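Gidey opens soft toy shop and repair counter in Gristville

Soft toy maker Gidey will open its first shop in Gristville in April, selling its full Grellon range and taking in worn toys for repair.

The shop, on Wukari Street, will stock 146 designs, from pocket-sized animals to floor cushions. All Grellon toys have long, shaggy fur, and this year's colours are mostly soft ones – lavender, oatmeal, moss and a pale grey.

A repair counter at the back will be open every Tuesday from 2 pm. Customers can bring in toys of any make for restuffing, seam repairs or a wash and brush. Most jobs will take some 45 minutes, and larger ones can be left overnight.

Gidey has sold online and through market stalls until now. The company says many buyers asked to feel the fur before choosing, as long pile is hard to judge from a web page.
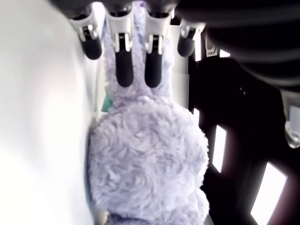
Long fur needs a little care at home. Gidey recommends a cool hand wash, drying flat and a gentle brush with a wide-toothed comb. A printed care card will be given with each toy sold in the shop – a copy can also be requested by post.

The first 400 customers will receive a free comb. Prices and opening hours will be listed on the Gidey website before the shop opens.

Press enquiries should be sent to the Gidey office in Gristville.

ENDS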